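Über uns

Wer eine Über-uns-Seite liest, erwartet meistens eine Leidenschaft, eine Vision und ein Gründungsfoto mit Kaffeetassen. Mit der Leidenschaft sind wir vorsichtig. Gromirari ist ein Büro in Prevosstead, das Küchen einräumt, Küchen umräumt und Leuten beibringt, wie sie das selbst machen. Unsere Kundschaft besteht aus Wohngemeinschaften, Kindergärten, Teeküchen in Firmen, zwei Pfarrhäusern und vielen ganz gewöhnlichen Haushalten. Ob man dafür eine Vision braucht, haben wir bis heute nicht geklärt.

Angefangen haben wir mit dem Verdacht, dass ein großer Teil der Ratschläge zum Thema Ordnung nicht stimmt. Alles in durchsichtige Behälter umfüllen? Gläser nach Höhe stellen? Teller nach Farbe? Wir haben es ausprobiert, erst in der eigenen Küche und dann bei Bekannten, die sich nicht schnell genug gewehrt haben. Manches hielt eine Woche. Das Umfüllen hielt bis zum nächsten Großeinkauf, danach standen die Tüten neben den Behältern und der Platzbedarf hatte sich verdoppelt.

Inzwischen haben wir 1432 Küchen von innen gesehen. Eine allgemeingültige Methode haben wir dabei nicht gefunden, und wenn Ihnen jemand eine verkauft, fragen Sie bitte nach, in wie vielen Küchen sie nach einem halben Jahr noch angewendet wurde. Wir fragen das auch bei uns selbst. Von 722 Haushalten haben wir eine Antwort bekommen, 263 davon haben geschrieben, es sei im Großen und Ganzen so geblieben, wie wir es verlassen haben. Das ist keine Zahl, mit der man Plakate druckt. Wir halten sie trotzdem für brauchbarer als »begeisterte Kunden im ganzen Land«.

Was wir machen

Der größte Teil der Arbeit findet am Tisch statt. Bevor irgendetwas in einen Schrank kommt, legen wir es hin und sehen es uns an: Geschirr, Flaschen, Obst, Schachteln, alles durcheinander. Der Tisch ist dabei unbestechlich. Im Schrank kann sich eine dritte Salatschüssel hinter der zweiten verstecken, auf einer Tischplatte geht das schlecht.

Danach wird gruppiert, und hier beginnt der Streit. Gehört der Ketchup zum Essen oder zum Geschirr, wenn er ohnehin bei jeder Mahlzeit auf den Tisch kommt? Gehören Bananen in dieselbe Schale wie Äpfel? (Wir meinen nein, wissen aber, dass wir damit bei vielen Familien nicht durchkommen.) Solche Fragen klingen klein. In einer Küche mit sechs Benutzern entscheiden sie darüber, ob abends jemand den Tisch freiräumt oder nur einen Teller weit Platz schiebt.
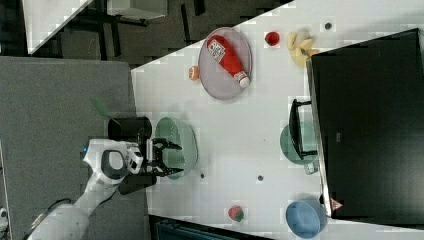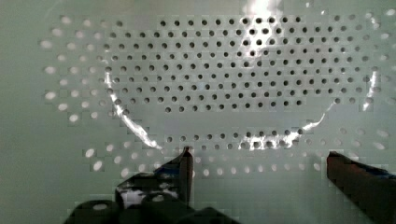
Oben: rote Ketchupflasche auf grauem ovalem Teller, dazu Obst und Geschirr. Unten: klares Plastik auf einer Lochplatte.

Vusumuzi Mnguni
Leitung Kurse und Küchenberatung, Gromirari

Zu den Lochplatten muss ich etwas sagen, denn ich werde in jedem Kurs danach gefragt. Sie gelten seit Jahren als die Lösung für alles: Löcher in gleichmäßigen Reihen, Haken hinein, Ordnung fertig. Mich überzeugt das nur halb. Für Kellen, Siebe und Scheren ist so eine Platte an der Wand gut, solange sie neben dem Herd hängt und nicht darüber, wo sich das Fett in jedes einzelne Loch setzt. Für alles, was keinen Henkel und keine Öse hat, ist sie Dekoration.

Ähnlich geht es mir mit klarem Kunststoff. Im Katalog wirkt er leicht und aufgeräumt. Auf einem hellen Untergrund verrät er sich aber oft nur durch ein paar Lichtreflexe an der Kante, und was man so schlecht sieht, räumt man auch schlecht weg. Ich habe Deckel gesucht, die die ganze Zeit vor mir lagen. Wenn Sie also durchsichtige Dosen mögen, kaufen Sie sie, ich rede sie niemandem aus. Kleben Sie aber einen farbigen Streifen auf den Deckel. Der Streifen kostet fast nichts und leistet nach meiner Erfahrung mehr als das teurere Modell mit dem Klickverschluss.

Bei Schalen und Tellern bin ich großzügiger, als man mir zutraut. Ovale Teller sind beim Stapeln lästig — sie verdrehen sich, und irgendwann wackelt der Turm. Trotzdem räume ich keine aus, die jemand gern benutzt. Dass jeder Haushalt nur eine einzige Form besitzen sollte, habe ich früher selbst in Kursen erzählt. Heute halte ich es für einen Satz von Leuten, die nie Geschirr geschenkt bekommen.

Der Kurs Rinon

Unser Kurs heißt Rinon und dauert 22 Stunden, verteilt auf mehrere Abende. Er beginnt jedes Jahr im März. Am ersten Abend wird nichts weggeworfen, auch wenn das einige enttäuscht. Die Teilnehmenden bringen mit, was in ihrer Küche keinen festen Platz hat, stellen es auf den Tisch und schreiben auf, wann sie es zuletzt in der Hand hatten. Geschwindelt wird dabei reichlich. Am zweiten Abend korrigieren die meisten ihre Zettel von selbst.

Später geht es um Griffhöhen, um Schubladen, um Vorräte und um die Kiste. In fast jeder Küche steht irgendwo eine große Kiste, in der »vorläufig« etwas liegt. Wir haben gegen diese Kiste lange gekämpft und meistens verloren. Jetzt empfehlen wir, sie zu behalten, ihr einen Platz zu geben und einmal im Monat hineinzusehen. Ob das Pädagogik ist oder Kapitulation, wird bei uns im Büro unterschiedlich beurteilt.

Eine Urkunde gibt es auf Wunsch. Ich habe noch keine Küche gesehen, die davon ordentlicher geworden wäre.

Was wir nicht machen

Wir verkaufen keine Behälter, keine Etikettiergeräte und keine Möbel. Angebote dieser Art bekommen wir regelmäßig, und sie lesen sich alle gleich. Wir versprechen auch nicht, dass Sie nach einem Termin bei uns mehr Zeit haben, besser schlafen oder gesünder kochen. Es kann sein, dass Sie den Sparschäler schneller finden.

Vorher-Nachher-Vergleiche finden Sie bei uns ebenfalls nicht. Das Nachher wird in der Branche gern eine Stunde nach dem Aufräumen aufgenommen, wenn noch niemand gefrühstückt hat. Damit lässt sich jede Methode beweisen.

So erreichen Sie uns

Das Büro liegt im Chauke-Hof in Prevosstead, Eingang über die Seitengasse, zweite Klingel von unten. Am Telefon sind wir vormittags ab 9 Uhr. Für ein erstes Gespräch genügt es, wenn Sie wissen, wie viele Personen Ihre Küche benutzen und welche Schublade Sie am wenigsten gern öffnen. Aufräumen müssen Sie vorher nicht, und wer es doch tut, macht uns die Arbeit eher schwerer.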